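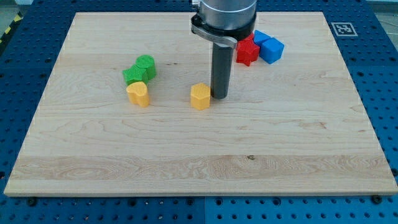
Slide 2: who I am, quick

Hello, thanks, mic ok? Trevor Chan, I make small phone games. Talk is about shrinking one, a puzzle thing called Gretero. 10 mins then questions.

Slide 3: the problem

Download was 1544 MB. For a puzzle game!! Lots of people opened the store page, saw the size, left. Reviews from players on older phones, read out the Piroska Nyitrai one, pause for laugh.
Target we set in April: under 600.

Slide 4: what was in there

- music, uncompressed, every track twice (menu and in-game copies)
- 63 levels of backgrounds, all at tablet size
- fonts for languages we dont support yet
- old tutorial video, skipped by nearly everyone

Slide 5: what we did

Music first. Easy win, one afternoon. Got us near 1000.
Backgrounds harder. Fuseini rewrote the loader so later levels download while you play. Credit him properly, he's in the second row.
Video gone. Don't go into the row over it.

Slide 6: what went wrong

Saves. First update wiped progress for anyone who'd started on the old version. Fixed by tea time but the one-star reviews stayed. Say this slowly, its the useful bit.
Test updating over an old install, not only a clean one.

Slide 7: where we are

Under target. Android done, iPhone waiting on Njål.
If time: demo level 12. If not, skip to contact slide.

Questions. Someone will ask about ads. Answer: no, not yet.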